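From: Anselmo Marinho
To: footwear-dev list
Subject: Re: Outsole lugs and toe spring on the Faris mid

Ademir Nogueira wrote:

> Luana sent me the wear report on the second round of the Faris mid. The
> forefoot lugs are rounding off well before the heel, and two of the
> testers say the shoe feels "tippy" when they stand still in it. I would
> like to know whether we are looking at one problem or two. My own vote
> is to go up a step in rubber hardness and leave the last alone. The
> Maller people need an answer before they cut the next molds.
>
> Also, is the quilted collar staying? The sample room keeps asking me.
>
> Ademir

I think it is one problem, and I do not think harder rubber fixes it. We tried the hardness that Ademir has in mind on the Conceição low. Wear improved, but grip on painted concrete got bad enough that we pulled the shoe and went back to 70 Shore A. I would expect the same result from this compound.

What has changed since round one is the toe spring. Osvaldo raised it on the last to make room for the thicker insole board, and the outsole drawing was never updated to match. The ground contact patch now ends behind the ball of the foot. The first row of lugs behind the toe takes most of the push-off, and those lugs are the ones wearing down. The short contact patch would also account for the tippy feeling when standing.

The fabric side is in better shape. The ripstop came through 3,455 flex cycles at the vamp crease with no broken yarns. The old canvas showed its first break at 1,233 on the same setup, same fold angle. I would not read too much into the gap until Luana has repeated it on a second roll – the two fabrics were cut on different days and I have no record of the direction of cut for the canvas. Please mark warp direction on every swatch from now on, on the back, in pencil.

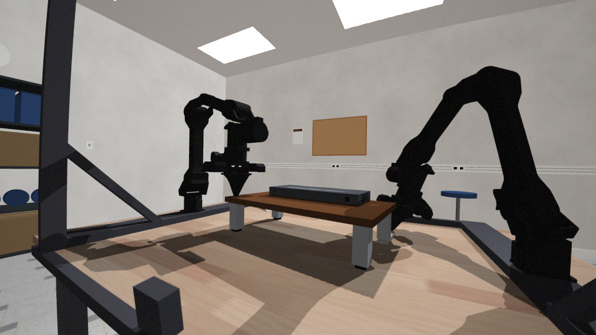 Proposed changes for round three, in the order I would make them:

1. Outsole drawing. Redraw from the current last. Move the start of the flat forward so that it ends under the ball of the foot. Keep the lug depth.

2. Forefoot lugs. Join the front row in pairs with a low bridge. This stiffens them front to back without touching the compound. Wichai Saengthong has used this on the Traltutus boot and can send the bridge height.

3. Toe spring. Leave it alone for this round. If we change the last and the outsole together we will not know which one did the work.

4. Collar. The quilting stays, but the stitch lines move off the Achilles notch. At present a row runs straight across it and the foam folds there. The channel spacing can stay as it is on the pattern.

5. Lace hardware. The lower D-rings are fine. The top pair should go back to punched eyelets, as the webbing tab behind the ring twists when the lace is pulled from the side.

On the molds: the bridges in item 2 can be added to the existing molds by cutting, so Maller can keep the steel they have for the heel and midfoot. The forefoot insert has to be remade in any case for item 1. I would ask them to quote the insert alone, by size, and to hold the full-run quote until we have worn the sample size.

Osvaldo, can you confirm which revision of the last Maller is holding? The sheet I have says revision C, but the heel height on the sample matches B. If they are on B, then some of what I wrote on toe spring needs to be measured again before anyone redraws.

Luana, I need the worn pairs back with the insoles still in them. Left and right from the same tester, bagged together.

Anselmo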